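4.3 Setting up a sorting task on the Zostent arm

Read section 4.2 (Fixing the base) before you start. The arm must be bolted down and the emergency stop tested. Allow 600 mm of clear floor on every side of the table that an operator can reach.

CAUTION: Keep hands off the table while the arm is enabled. The elbow can close quickly when the arm moves from a low pose to a high one.

1. Switch on the controller and wait for the status light to turn steady green.

2. Cover the table with a plain, matt cloth. Pull it flat and fix it at the corners. Folds deeper than 2 mm may be read as the edge of an object.

3. Open Kanon on the host computer and choose Tasks, then New, then Tabletop.

4. Place the objects within reach of the gripper. For first trials use light plastic cups and bowls in strong, plain colours. No single object may weigh more than 1,000 g.

5. Put the arm in Guide mode and move it by hand to the hover point. The gripper should be clear of all objects by at least 100 mm.

6. Press Store on the host computer. The hover point is saved with the task. 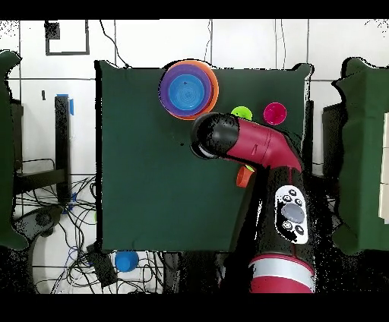 Figure 4-6. Arm over the table, with nested bowls and cups on a dark green cloth.

7. Leave Guide mode and select Run Slow. Watch one full cycle with a hand on the emergency stop.

8. If the cycle ends without a fault, select Run.

NOTE: Nested bowls are treated as one object unless Separate Stacks is ticked on the task page. With the box ticked, the arm lifts the innermost bowl first.

NOTE: An object lying on its side can be picked up, but the grip force must be set by hand. See section 5.1.

NOTE: Objects that overhang the table edge are picked up last. To leave them out of the task, draw the work area inside the edge of the cloth.

CAUTION: Do not reach for a fallen object while the arm is enabled. Press the emergency stop, pick up the object, then restart from step 7.

If fault E2 appears at step 7, the stored hover point is too low. Repeat steps 5 and 6. If the fault returns, send the log file to the Farkcombe service desk, marked for Nimal Hettiarachchi.

Task files made with the Buenaventura release of Kanon must be converted before use. See section 4.4.

Section last revised 16 September 2020.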